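Ticket: Import to Natier loses part records, no error shown
Opened by: Pantelis Kyriakidis, Ukent stores and workshop
Handled by: Shagufta Gondal, Natier support
Priority: normal, raised to high on second day
Status: **resolved, one question open**

## Problem

Each month we export the parts list from Proston (our purchasing program) as a CSV file and we import it into Natier, where we keep the stock by shelf and bin. In March the export had 1,128 lines without the header. After the import, Natier showed "Import completed" in green, but the list in Natier was shorter by 89 parts. There was no warning and the error log was empty.

I noticed it only when a colleague searched for a spacer that we certainly keep, and the program answered "No such part". Before this I trusted the green message, so I cannot say if the months before were complete.

Setup:

- Natier desktop client, last update installed
- Windows 11, regional settings Greek, decimal comma
- Export from Proston: CSV, semicolon, UTF-8
- Import profile "Parts, monthly", unchanged since last summer

## What I tried before I wrote to you

1. Repeated the import with the same file. Same result, same number missing.
2. Restarted the computer and cleared the cache of the client. No difference.
3. Made the import from another computer with another user. No difference, so I don't think it is a question of rights.
4. Compared the list in Natier against the file, by part code. The missing lines are not together. They are spread over the whole file.

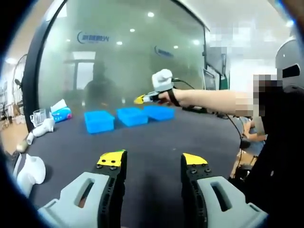
5. Changed the separator to comma and exported again. This was worse, because our descriptions contain decimal commas and the columns moved to the right. I went back to semicolon.

At this point I could not see what the missing parts have in common. There are fasteners, seals, cable glands and two kinds of spring. Some are from Purves, some from other suppliers. I attach the file and the list of missing codes.

## Log

**Day 1, 09:40, Shagufta**
Thank you for the clear list, it saves a lot of time. Could you please tell me if you open the CSV in a spreadsheet between the export and the import? Even only to look at it, if you press Save when you close it.

**Day 1, 10:15, Pantelis**
Yes, I do this. I open it to delete the column "Last buyer", which Natier does not accept, and I save again as CSV. I have always done it in this way.

**Day 1, 11:05, Shagufta**
I believe this is the first half of the problem. Please look at these two codes in the original export: `12E4` and `120E3`. The spreadsheet reads both as numbers in scientific notation, and both become 120000. Natier then gets two lines with the same code. The profile has the option "On duplicate code: overwrite", so the second line replaces the first, and for the program this is not an error.

In your list of missing parts I can explain 32 lines like this. The others have no letter E in the code, so there must be something else.

**Day 1, 12:30, Pantelis**
I confirm. In the original file the two codes are different and in my saved file they are equal. I did not know that a spreadsheet can do this without asking.

**Day 1, 15:20, Pantelis**
I made a new export and did not open it at all. In the import profile I set "Last buyer" to "Ignore column", which I had not seen before. It is at the bottom of the list, under the custom fields. The E codes are now correct. The others are still missing.

**Day 2, 08:50, Pantelis**
Please raise the priority if possible. Today we start to put the small hardware back in the bins, and we need the codes in the system to print the labels. For the moment I write them by hand on tape.
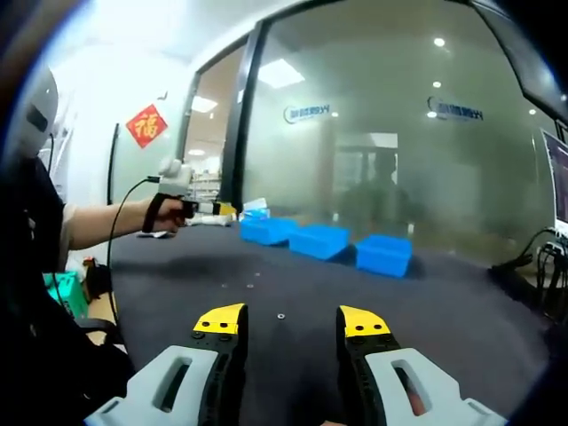

*Table, three blue bins, small hardware in front.*

**Day 2, 09:30, Shagufta**
Priority is now high. I looked at the original export in a text editor with the invisible characters switched on. In the remaining missing lines the code ends with a non-breaking space. Natier removes normal spaces at the end, but it does not remove this one during the first check, only when it writes the record. So the check says "new part", and the writing says "part already exists", and then the overwrite rule is applied again.

Are these parts entered twice in Proston, one time with this space and one time without?

**Day 2, 10:45, Pantelis**
I checked ten of them and the answer is yes. It seems that somebody copied the codes from the web catalog of Purves and pasted them into Proston, although we had the part already. The shelf places are different in the two entries, and sometimes the supplier also. So these are double entries on our side, and it is correct that Natier has only one. But it keeps the last one, and often the last one is the wrong one. In the case of the spacer it was more confusing, because its code was one of the E codes.

**Day 2, 11:10, Shagufta**
Please do the following, in this order:

- In Proston, filter the codes that end with the non-breaking space (paste the character in the filter box, you cannot type it)
- Merge or delete the double entries there
- In Natier, change the profile to "On duplicate code: stop and report"
- Import again in a test database first

**Day 2, 16:05, Pantelis**
Done. The test import stopped one time on a double entry that I had forgotten, and it named the line, which was very useful. After I corrected it, the import finished and the code lists in Proston and Natier are the same. I repeated it in the real database at 15:50. The spacer is found.

One small thing besides: the label printer used the 80 mm template after the import and our roll is narrower. I selected the correct template again and it prints well.

**Day 2, 16:30, Shagufta**
Good news. The template goes back to the default when a profile is saved under the same name. It is a known fault and you will need to select it again after each change of the profile. I have passed the case of the non-breaking space to the developers.

## Open question

Is it possible that the message at the end of the import shows how many records were overwritten? For us this would be enough to see the problem on the same day. I leave the ticket open until I have an answer to this, then you can close it.

Pantelis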